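About the Krawczyk Reading Room

The Krawczyk Reading Room is a small private school for adults in Florkville. We teach history, mostly American labor and civil rights history, to people who have been out of a classroom for a long time. We grant no degrees. Our certificate says that you attended and wrote two papers, and we would be surprised if an employer cared.

We say so up front because pages like this one tend to promise a lot. We have read plenty of them. They say a course will change how you see the world, and then the course turns out to be nine slide decks and a message board where everyone agrees with everyone. We don't know if our classes will change how you see anything. You will have read some court opinions and some old newspapers by the end, and you will have argued about them with people who read the same pages.

What we teach

There are two courses a year. The fall course covers the fight over the eight-hour day, from the early trade societies through the New Deal. The spring course starts in March and covers voting rights after the Civil War: who got the vote on paper, who could use it, and how long the gap between the two lasted. Both meet in the evening, at 6:30, for a little under two hours.

We get asked why there is no survey course. We tried one. It moved so fast that Reconstruction got a single evening, and the discussion that night was mostly people repeating what they half remembered from high school. A survey may work somewhere else, with more weeks and better teachers. It didn't work with us.

How the classes run

Every week has a packet. It holds primary sources — speeches, letters, union minutes, a statute or two — and one article by a historian. You read it before class and bring a page of notes. The notes are not graded, but we do look at them, and it is easy to tell who read the article and who read the first paragraph and the last.

We are wary of the word "discussion." A lot of what goes by that name in adult education is a round of opinions with the source material sitting closed on the desk. So we have one rule: if you make a claim about what a document says, you read the line out loud. It slows things down. Some students find it fussy, and a few have left over it. 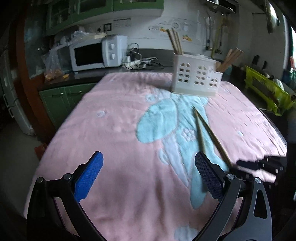 Page 2

We don't use a textbook. We used one for several years, an outside package called Tirkine, which came with its own quizzes and study guides. The quizzes rewarded dates. The study guides boiled every strike down to causes and effects in a two-column chart, and students started writing papers that looked like the chart. We dropped it and went back to making our own packets, with all the bad photocopies that involves.

The collection

The reading room holds 3000 books and pamphlets. A good share of them came from the Soltier Workers' Library when it closed, including a long run of local union newsletters that we are still sorting. We have cataloged 1055 items so far. We can't tell you when the rest will be done, and we have stopped putting a target on this page, as the last few were wrong.

Some of the Soltier pamphlets make claims about local events that we have not been able to confirm anywhere else. We keep them on the open shelf anyway and use a few of them in class. Working out how far to trust a pamphlet is a decent evening's work, and the answer is often "not very."

Who pays for it

Tuition covers most of our costs. The rest comes from small gifts. We have turned down money that came with a say over the reading list, once from each end of the political map. We don't claim to be neutral, a word we find people use mainly about themselves. Our reading lists are posted at the front desk and you can judge the slant yourself before you pay anything.

Should you enroll?

Maybe. If you want a lecture, the public library runs a good series and it costs nothing. If you want college credit, go to a college. If you can manage forty pages of reading a week and don't mind being asked where exactly the document says that, sit in on a class first. The first visit is free, and we won't call you afterward to follow up.

Enrollment forms are at the front desk. Refunds are given in full through the second meeting and not after that.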